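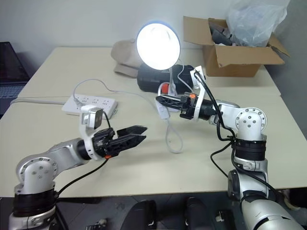 My glass of water was white and cloudy this morning and then it went clear from the bottom up while I was looking at it, one reader wrote to us, and I want to know what was in it and where it had been before it got to our kitchen.

July
By the Vandano Young Readers' Desk
Reading time: 7 minutes

Where tap water comes from

The cloudy part is easy, so we will start there. It was air. Water in the pipes under the street is squeezed, and squeezed water can hold more air than water in a glass. When you open the tap, the squeezing stops and the air comes out as thousands of tiny bubbles. They are too small to see one by one, so together they look like milk. The bubbles float up, and the glass clears from the bottom first. You can try this with a clear glass and a cold tap, though it does not happen in every house or on every day. If the water stays cloudy after a few minutes, or has a colour, tell an adult before you drink it.

The second part of the question takes longer. We will follow the water to Wastent, a small town with a river on one side and hills on the other.

Rain on the hills

All the water in the taps at Wastent fell as rain or snow at some time. Some of it falls on the hills above the town. It runs off the rocks and grass into streams, and the streams run into Grusareck reservoir.

A reservoir is a lake that people use for storing water. Some reservoirs began as ordinary lakes. Others, like Grusareck, were made by building a wall across a valley. The wall is called a dam. Water collects behind it and fills up the valley, a bit like a bath with the plug in.

The dam at Grusareck has a path beside it with 128 steps. If you climb from the bottom to the top you can see the whole lake. In a wet winter the water comes nearly to the top of the dam. In a dry summer it drops, and a band of bare stones and mud shows all the way round the edge.

Towns need a store like this. Rain does not fall evenly through the year, but people want to drink and wash every day.

Water from under the ground

Some places have no reservoir. Their water comes from under the ground.

When rain falls on a field, part of it soaks in. It trickles down through the soil and into the rock below. Some kinds of rock, such as chalk and sandstone, have very small gaps in them, and the water fills these gaps. Rock that holds plenty of water is called an aquifer. You say it like this: AK-wi-fer.

An aquifer is not usually an underground lake. It is more like a sponge, except that it is hard. To get the water out, people drill a deep, narrow hole called a borehole and put a pump in it.

Water can stay in an aquifer for a very long time. The water from a borehole might have fallen as rain before you were born, or before your grandparents were born. Deep down in some parts of the world there is water that has been there for thousands of years.

Wastent has one borehole, at the end of Mill Lane. It is used mostly in summer when the reservoir is low.

Getting the bits out

Water in a reservoir looks clean from a distance. It has all sorts of things in it close up: leaves, sand, mud, tiny plants, fish, and living things called bacteria that are far too small to see. Some bacteria are harmless and some can make you ill. Before the water goes to anyone's house it must go through a treatment works.

First the water passes through screens. These are metal grids that stop the big things, such as sticks and leaves. Fish are kept out as well.

Next comes the mud. Very fine mud is hard to remove, as the grains are so small and light that they hang in the water and will not sink. The workers add a substance that makes the grains stick to one another. They join up into soft lumps called floc. Floc is heavier than single grains, so it sinks slowly to the bottom of a big tank and can be taken away.

After that the water goes through filters. A filter can be as simple as a deep bed of sand. The water sinks down through it and the last small bits get caught between the grains. Sand filters get clogged up after a while. To clean them, water is pushed through backwards, from the bottom to the top, and the dirt is washed out.

The water now looks clear, but there could still be germs in it. A very small amount of chlorine is added to kill them. Chlorine is also used in swimming pools, in larger amounts, so you may know the smell. Some works shine a strong kind of light called ultraviolet through the water too, and this stops germs from multiplying.

People at the works test the water every day. They check for germs, look at the colour and measure how much chlorine there is. They also take samples from kitchen taps in the town, to make sure that the water is still good at the far end of the pipes.

Up to the tower

Clean water needs a push to get to your tap. In many places the push comes from gravity, which is the pull that makes things fall. If the water is stored higher than the houses, it will run downhill through the pipes without any help.

At Wastent the clean water is pumped up to a covered tank on Beacon Hill. The tank holds enough to last the town for 12 hours if the pumps stop. It has to be covered to keep out birds, leaves and sunlight. Sunlight would help tiny green plants to grow in it.

Flat places have no hill to use, so they may have a water tower, which is a tank on tall legs. The higher the tank, the harder the water pushes at the tap. This push is called pressure. You can feel the difference in some tall buildings, where the shower on the top floor is weaker than the one on the ground floor. Very tall buildings have their own pumps.

Under the street

From the tank the water goes into a large pipe called a main. The main splits into smaller pipes, and those split again, a little like the branches of a tree. The smallest ones go to single homes. The pipes in Wastent serve over 2000 homes, two schools and a swimming pool.

Pipes are buried quite deep. In winter the top of the ground can freeze, and when water freezes it takes up more room. Ice inside a pipe can split it open. Lower down, the soil stays warmer and the water keeps moving.

Old pipes were often made of iron. Many of the new ones are blue plastic. The colour tells people who are digging that there is drinking water inside, so that they do not mix it up with a gas pipe or an electric cable.

Pipes leak. A crack may let out a thin trickle for months before a wet patch shows on the road. Leak finders go out at about two in the morning, when most people are asleep and not using water. The streets are quiet then. They put a listening stick against a metal part of the pipe and hold the other end to one ear. A leak makes a hissing sound. One leak found in Wastent last winter, beside the Bergmann bakery, was losing 3000 litres a day. It took one night to find and a day and a half to mend.

Into the house

Somewhere near your front door there is a small lid in the ground. Underneath it is a tap that can shut off all the water to your home. There is usually another one indoors, often under the kitchen sink. It is called a stopcock or stop tap. Ask an adult to show you where yours is.

The cold tap in the kitchen is nearly always joined straight to the pipe from the street. In some older houses the bathroom taps are fed from a tank in the loft instead, so it is better to fill your drinking glass in the kitchen.

You may have seen a white crust in your kettle. This is limescale. Water that has passed through chalk or limestone picks up a tiny amount of the rock on its way, and when the water is boiled some of that rock is left behind. Water like this is called hard water. Soft water has very little rock in it and makes soap lather easily. The reservoir water in Wastent is soft, and the water from the Mill Lane borehole is hard. People there notice more crust in their kettles by the end of the summer.

And down the plughole

Used water leaves the house by a different set of pipes, called sewers. It goes to another kind of works where it is cleaned well enough to be put back into a river. The river carries it to the sea. The sun warms the sea, some of the water rises into the air as vapour, clouds form, and rain falls on the hills again.

Words to know

Aquifer: rock underground that holds water in small gaps.
Borehole: a deep, narrow hole drilled to reach water.
Floc: soft lumps made of tiny bits of mud stuck together.
Main: a large pipe that carries water under the street.
Reservoir: a lake used for storing water.
Stopcock: a tap that shuts off the water to a building.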